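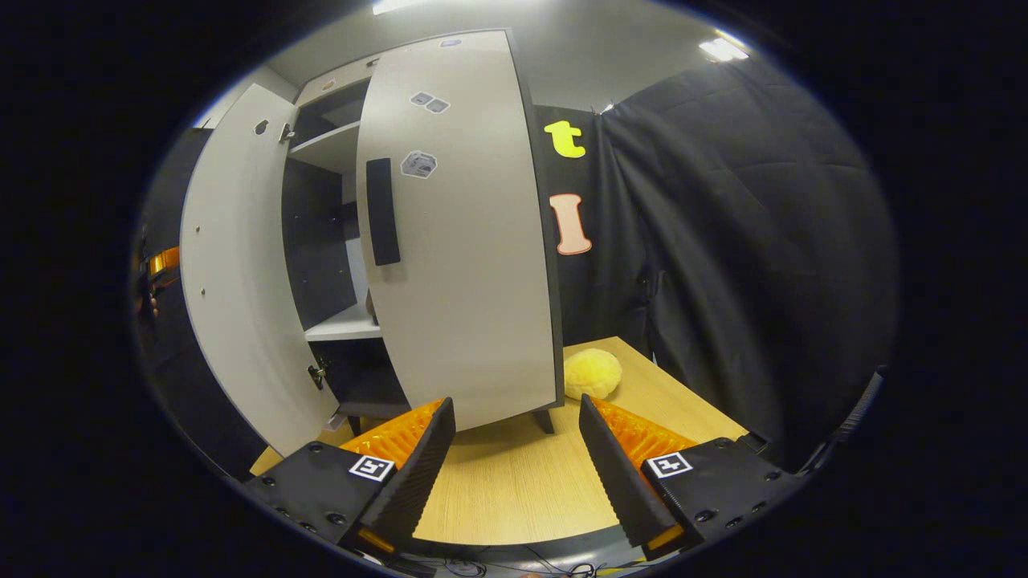 White two-door cabinet with both doors open

Marine
Evening all! My spare key box is overflowing again, so I've been thinking about moving the recipe cards into a small cabinet like the white one up top. I inherited 286 of them (plus a tin I haven't dared open yet) and I can't decide between filing by course or by season. My heart says season, but then where on earth does a pound cake go?

Nosby
Oh, what a lovely thing to inherit! Please go by course. I did mine by season one December and spent the whole winter hunting for a bean soup I'd put under fall.

Debnath
I'll gently disagree with Nosby. Season works fine if you keep an index card at the front, and it gets you cooking things you'd forgotten. Pound cake goes under spring in my house, don't ask me why.

Nosby
An index for 286 cards, Debnath! She'll be writing till her hand falls off. Course, then alphabetical, and a rubber band around the favorites.

Zornimthorpe
Rubber bands stick to old cards after a few years, so please use ribbon. Mine are by whoever gave me the recipe, and I wouldn't change it for anything.

Marine
Well now I have three systems to choose from, bless you all. Opening the tin after supper and will report back.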